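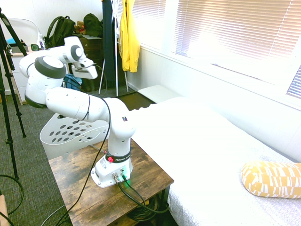
Search this guide
Enter keyword or part no. Go
Print this page | E-mail this page

4. Making up the bed

This section covers the Grelstead guest bed once the base and mattress are in place. If the slats are not yet fitted, go back to section 3.

Before you start

Wash the sheet and duvet cover once before first use. Carry the linen to the room in a laundry basket and set the basket on the floor, clear of the side you will be working from.

NOTE: Linen set 724 fits this mattress. Set 105 is the narrow size and will not reach the corners.

Steps

1. Lay the mattress protector flat and hook the elastic under all four corners.

2. Fit the bottom sheet, starting at the head of the bed. Pull it toward the foot and smooth out any folds with the flat of your hand.

3. Put the duvet into its cover and fasten the buttons at the foot end. Shake it out twice.

4. Spread the duvet so that the drop is equal on both long sides.

5. Place the sleeping pillow against the wall at the head of the bed, long side across.

6. Lay the bolster across the bed last. Remove it at night — it is filled for back support and is too firm to sleep on.

CAUTION: Do not stand on the side rails to reach the far corners. The rails are rated for 77 kg of even load only.

CAUTION: Keep floor mats flat and away from the bed legs. A mat caught under a leg will tilt the base.

Washing

White cotton: hot wash, tumble dry low. Bolster cover: cool wash, inside out, line dry. Colored covers fade in direct sun, so turn the bolster now and then if the bed is near a window.

Replacement covers and buttons are listed under part 2478 in section 7.

Rev. 15/02/2026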